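4.2 Household Retrieval with the Vundik Kit

The Vundik kit is sold by Bekatis as a manipulation add-on for full-size humanoids, and its brochure promises that a buyer will be "fetching by lunch." We started at nine in the morning and were fetching by lunch in September, having opened the box in the month before. Most of the delay went to the calibration routine, which asks the operator to confirm each joint twice and then asks whether the operator is sure.

The retrieval task follows the Coelho protocol with 2 changes. We allowed 225 seconds per trial, and we let the robot begin standing at the furniture, so that walking errors would not be charged to the kit. Each operator ran 30 trials. Garba Oyewole had used similar equipment before. Eamon Conneely had not, and was chosen for that reason.
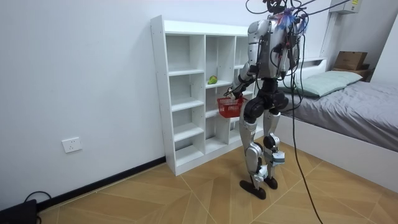
Figure 3. Humanoid with a basket at the shelf unit, retrieval task.

Carrying a container is where the kit earns most of its price. The brochure rates the gripper for "all common handles," a category we suspect was drawn up by someone with a very orderly kitchen. Thin handles are the hard case, as on the red basket in Figure 3, and there the default grip force had to be lowered by hand before either operator could get a repeatable hold. With the basket down in front of the lower shelves and the green fruit sitting higher up in the middle column, the planner must also keep track of two heights at once. It does so competently and at great length. Nearly all of Conneely's overruns were spent waiting for the planner to approve a motion it had already proposed.

We also tried the optional Stakden software license, advertised as giving "intuitive" control. Oyewole turned it off during his first session and did not turn it back on. Conneely kept it, and reports that it became intuitive once he had read the manual, including the appendix. Both would use the gripper again. Neither would pay for the license, and we have left it out of the comparison in Section 5.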